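Notebook 3, Pistine job 2744, drinks rack and small table
June 12, 2019

Carried over from last entry

Still open: which two containers stay with the rack, where the rack sits on the table, and whether the table can stay where it is now or has to go back against the desks. Also the label question from Torkholm, which I have not answered. They want the rack labeled on the short end. I would rather have the label on the underside, where it doesn't get rubbed by the bottles going in and out. Will write to them when the rest is settled.

Containers

Went through the box of drinkware in the morning. Most of it is no use for this rack. The two mugs are too wide to go in, and the tall flask from the Witex order leans against its neighbor as soon as anything touches it. The short glass jar sits too low and you have to dig for it. All of that is back in the box with the lid taped.

Kept:
White tumbler with the flip-up top
Green bottle, round white cap

Put 300 ml of water in the tumbler and 200 ml in the bottle, measured with the kitchen jug. Empty, they were both too easy to knock. The bottle was worse, it is slim and has nothing to hold it down. With water in, it stands properly. Caps on before they leave the sink, please. I wiped the table twice today.

Rack

Tried it first near the front edge. It's easy to reach there but there is no room left to set anything down, and I caught it with my sleeve. Then across the left corner at an angle, which looked fine and was a nuisance to put back the same way each time. Ended up with it at the back, in the middle, long side parallel to the edge. Tumbler on the left, bottle on the right. Everything in front of the rack stays free.

The order of the two matters a little. The bottle is a bit taller, and with the tumbler on the right the raised top gets in the way when you reach across for the bottle. Leave it as tumbler left, bottle right unless there is a reason to change.

They touch each other when both are in. I tried a strip of felt between them to stop that and took it out again, as it got pulled up with the tumbler every time.
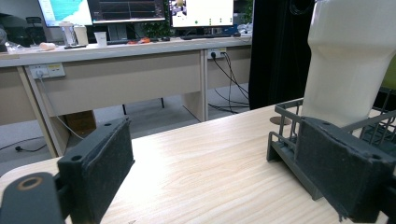
White one in the rack, desks behind. The next has both drinks in.

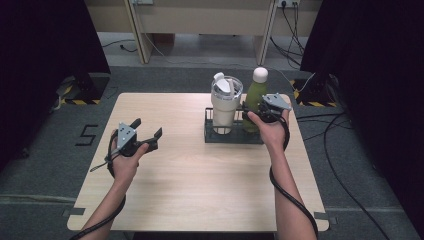

Table

The light wood table is fine for this job. It has rounded corners, so there is no sharp edge at hip height when you walk past with your hands full. The surface wipes clean with a damp cloth, no spray. I checked the finish under the desk lamp and found one dull patch that was there before we started. It does not come off and I have stopped trying.

Gray tape on the carpet marks the position. The table goes back to the tape after vacuuming. If the tape lifts, press it down or replace it in the same spot, don't put new pieces on top of old ones. Last October we had four layers at one corner and couldn't tell which was right.

I thought about moving the table closer to the desks to have more floor on the near side. Decided against it. The cables from the desk outlets reach down to the carpet there, and a table leg on top of a cable is asking for trouble. If the cables get tied up properly we can look at it again. There is a bag of ties in the second drawer.

Coaster

The small round brown one keeps ending up on the table. Small thing, but a container that is set down half on it tips. I have put it on the windowsill for now. If somebody needs it for coffee, coffee is for the desks.

Washing up

Both containers get emptied at the end of the day and left open upside down on the towel. The tumbler lid comes apart, and the small seal inside has to come out too or it smells by the second morning. Bottle brush is the narrow one from Ebihara, not the wide one, the wide one gets stuck in the neck. The rack only needs rinsing. Dry it before it goes back on the table, the water sits under it and leaves a ring.

Open

Write to Torkholm about the label.
Spare seal for the tumbler – ask Witex if they sell them single.
Second rack of the same kind, in case this one gets bent. Check the price before ordering.
Tie up the cables at the gap between the desks.
Try the Witex flask once more with water in it. I only tried it empty, and going by the green bottle that was not a fair test.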